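Skesta Clear Bin by Ellow: my cable drawer is finally gone

I'll admit I bought this one in a mood. I was hunting for a charger, the drawer jammed on a knot of cords, and ten minutes later I had ordered a set of 6 clear bins from Ellow. They call the line Skesta. I picked the plain rectangular one with no lid, and I've been using the set since April, so this is well past the honeymoon stage!

The best thing is simply that you can see through it. My old Asasura boxes were a nice solid gray and I never once remembered what was in them (labels fall off, I gave up). With these I glance at the shelf and grab the right cord. The corners are rounded too, so dust wipes out with one swipe – no poking around with a cotton swab.
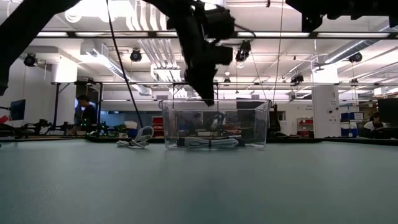
Does a coiled cable stay put in a bin with no dividers? Mostly, as long as you wind it loosely and lay it flat, and keep to one or two cables per bin if they're long ones.

I tried stuffing 10 into a single bin the first week and ended up with the same knot I'd had in the drawer, only now I could see it from across the room. So you do need a few of these, and they take up more shelf than you'd think. The top edges flare out a little, which makes them easy to pick up but wastes a bit of space when you line them up side by side.

Scratches are my main gripe. Mine got cloudy on the bottom from being dragged on and off a metal shelf, and a damp cloth does nothing for that. I stuck felt dots under the newer ones – much better. I'd also love a lid you could buy separately, even a cheap one.

Would I buy them again? Yep, and I have my eye on the deeper size for extension cords. Four stars from me.

Posted 18 Dec 2020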